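Pantry Drawers and Dry Goods: Frequently Asked Questions
Brurach Storage Help

Which foods are suitable for a closed drawer?
Dry packaged goods: biscuits, crackers, tea, sealed pasta. Whole fruit needs moving air and should be kept on an open tray.

Should biscuits stay in their original pack?
Yes, until opened. Once opened, transfer them to a lidded tin. The Polell 100 holds one small pack.

Can the pack be stored on its end?
Store it flat. Chocolate chip biscuits break more readily under end load.

What is the load limit per drawer?
The Traltura two-drawer unit is rated at 50 newtons per drawer, evenly distributed. Do not place bottles in the upper drawer.

Do bar handles need maintenance?
Check the screws every October. Replacement handles are listed under part 784.

How do I remove crumbs and smudges from a tray?
Wipe with a damp cloth and dry immediately. Avoid abrasive pads.

What should be kept out of the drawers?
Lemons, metal drink bottles and any tray with a raised rim wider than the drawer opening.
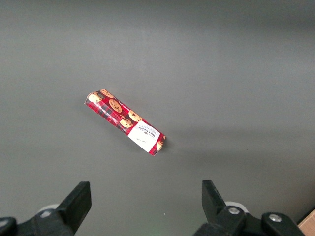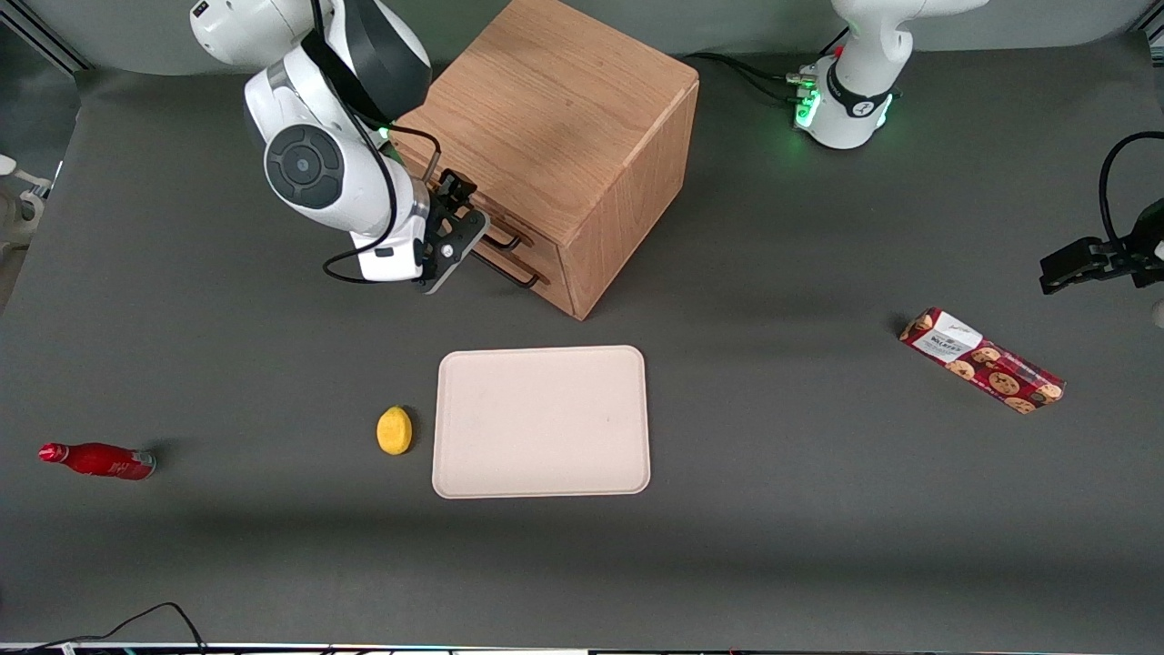 Reader comments

Boersma: The October check is too infrequent for a drawer in daily use. Mine needed tightening after some 500 openings, and the lower handle worked loose first.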